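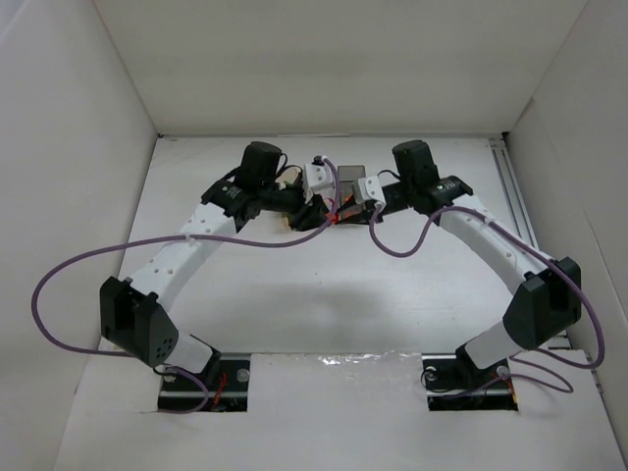 When Verna Van Dusen moved into the end house on the lane, she was told three things by the woman next door: the bins go out early, the church clock is wrong, and she would be expected to bring something to the September supper. She took a shop quiche. People were very kind about it, she says, and ate all of it, but the following year she came with a plum tart she had practised twice, and she has hardly missed a supper since.

I have been going to village suppers for most of my life, first as a child under the table and later as somebody trusted with the big teapot, and I am fonder of them than I can easily explain. The food is part of it, of course. There is always too much potato salad, and there is always one dish at the far end with no label that turns out to be the best thing there (get to it early, before the teenagers do). But mostly I go for the talk, which wanders about in a way that talk at a proper dinner party never quite manages.

At Verna's supper the tables run the length of the hall, and you sit wherever there is a chair. Last time I had Melquiades Trujillo on one side, who keeps bees and had brought a jar of honey so dark I took it for treacle, and on the other Dulce Varela, who had driven over from Fliria with a pan of rice on the passenger seat, belted in. By the time the puddings came round they had agreed to swap a hive for a week's use of her trailer, and I had been promised a cutting from a fig tree I have never seen.

The village has 434 people in it, and I would guess a fair share of them were in the hall that evening – the coats were piled so high by the door that a small boy had made a den in them and had to be coaxed out with cake.

Verna keeps the old supper book in her kitchen drawer. It lists who brought what, in several sorts of handwriting, with gravy on some of the pages. Chandrasekhar Devadiga's lentils first appear in it the year he arrived, with "more next time" written beside them and underlined. He now brings two pots.

If you would like to start a supper of your own, Verna's advice is to borrow the plates, ask everyone for one dish, and put the kettle on well before you think you need to. She also says to keep a bit of foil handy, as people do like to take something home.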